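Subject: Re: [league-rules] Standings tiebreakers and the abandoned match at Skov

Replying to the list instead of the sender, as the same points came up in two other threads.

On 2 March-round items, the earlier message said:

> The table on the league page puts Badach above Novness on goal
> difference. Both have the same points. Under the rules as I read
> them, head-to-head comes first, and Novness won at home and drew
> away. Should the order be reversed? Also, the Skov v Flumeo match
> was stopped after 70 minutes with Flumeo ahead. The page counts it
> as a win for Flumeo. Has that been confirmed, or is it just what
> the score was when play stopped?

Taking these in order.

1. Order of tiebreakers

The rules use head-to-head only for the final table. During the season, clubs level on points are split by goal difference, then goals scored, then fewest red cards. The page is therefore correct to show Badach above Novness for now. If the season ended today, the order would be reversed, with Novness taking the higher place on four points to one from the two meetings.

The reason the two methods differ is that clubs often have not played each other twice until late in the spring. A head-to-head record based on one match favors whoever was at home.

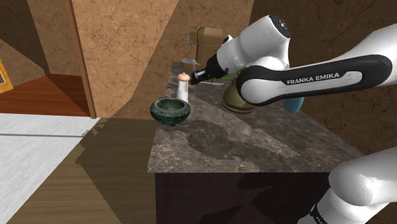
2. The abandoned match

The result has not been confirmed. The rule has a cutoff at 76 minutes. If a match is stopped after that point for reasons outside the control of either club, the score stands unless one of them objects. If it is stopped before that point, the match is either completed or replayed, and the score at the stoppage has no standing in the table.

Skov v Flumeo was stopped at 70 minutes due to floodlight failure. It falls under the second case. The three points should come off Flumeo's total until the match is completed, and the page should show both clubs with a match in hand. I have sent a correction to the page editor.

Whether to play the remaining time or start over is for the two clubs to agree within 7 days. If they do not agree, the default is a full replay at the same ground. A few details that have caused trouble before:

- Yellow and red cards from the abandoned match stand in either case.
- Goals count toward the scoring list only if the match is completed from the point of stoppage. In a full replay they are dropped.
- If the match is completed, play restarts with the same players on the field and the same substitutes used. A player who has since been hurt can be replaced, but this uses up a substitution.
- A player who was suspended on the original date cannot play in a full replay.

The last point is not written in the current rules. It is how the matter was handled the last time, and I would like it added to the text before next season.
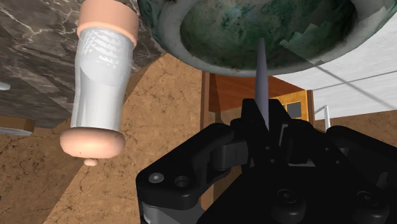

3. Proposed wording

For the section on abandoned matches, I suggest the following:

"A player who was not eligible on the date of the original match is not eligible for the replay. A player who joined a club after that date is treated in the same way."

The second sentence will draw some objections. Flumeo signed a goalkeeper after the Skov match, and under this wording he would have to sit out. It would not apply to the present case, as the text would take effect next season, but people should read it with that in mind – comments on whether late signings should be treated as a separate matter are welcome.

Please keep replies on the table order and replies on the wording in separate threads. The archive is hard to search when both are under one subject line.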